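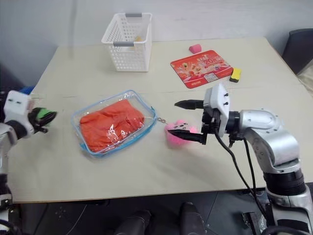 Storage basket

A storage basket is an open-topped container used to hold and carry loose items in a home, shop or workplace. Storage baskets differ from boxes mainly in having sides that let air and light through, and from bags in keeping their shape when empty. They are made from plant fibers, wire, wood strips, cloth over a rigid form, or molded plastic.

History

Basket making is among the oldest crafts and is found in nearly every part of the world. Early baskets were coiled, twined or plaited from whatever grew nearby, including grasses, rushes, willow and split wood. Because plant material decays, few very old baskets survive whole, and much of what is known comes from impressions left in clay.

Wire baskets became common in the nineteenth century, when drawn wire was cheap enough for household goods. They were used for eggs, bottles and letters. Molded plastic baskets spread after the Second World War. They copied the open sides of woven baskets, although the openings in a molded basket are formed by the mold itself and no weaving takes place.

Materials

Willow and rattan are light and strong but can dry out and crack in heated rooms. Seagrass and water hyacinth are softer and are used mostly for decorative baskets. Natural fibers may grow mold if stored damp.

Wire is usually coated or plated to slow rust. The coating tends to wear first at the joints and on the feet.

Most plastic baskets are made of polypropylene or polyethylene. Both resist water and can be washed, but they may become brittle after long exposure to sunlight. Polypropylene is the stiffer of the two and is preferred for baskets that will be stacked.

Design

The shape of a basket depends on where it will be kept. Rectangular baskets waste less shelf space than round ones. Sides that slope outward toward the rim allow empty baskets to be nested for shipping, at the cost of some room at the base. Straight-sided baskets hold more but take up their full volume even when empty.

Perforated sides reduce weight, save material and let damp contents dry. They also make it possible to see roughly what is inside without lifting the basket down. The size of the openings sets a lower limit on what can be stored, and small items such as clips or beads need a liner.

Handles may be cut into the wall, fixed to the rim or hinged so that they fold out of the way. Rim handles are easier to clean than hinged ones and have no moving parts to break. Cut-in handles leave the rim clear for a lid.

Household use

Baskets are commonly used for laundry, toys, towels, vegetables and cleaning supplies. Keeping related items in one basket allows the whole set to be carried to where it is needed and put back in a single trip. In kitchens, open baskets suit onions and potatoes, which keep longer with moving air.

The home storage writer Ragnheiður Laxdal divides household baskets into "resting" and "traveling" types. Resting baskets stay on a shelf and may be large. Traveling baskets are carried between rooms and should be light enough when full to lift with one hand. Géza Somogyi, a furniture designer, has criticized the division and argues that most baskets change roles within a year – a toy basket, for instance, often ends up in a laundry room.

Care

Plastic baskets can be washed in warm water with dish soap. A soft brush removes dust from the openings. Woven baskets are better vacuumed and wiped with a barely damp cloth, then dried away from direct heat. Wire baskets should be dried soon after washing, especially where the coating is chipped.

See also

Basket weaving
Crate
Hamper
Shelving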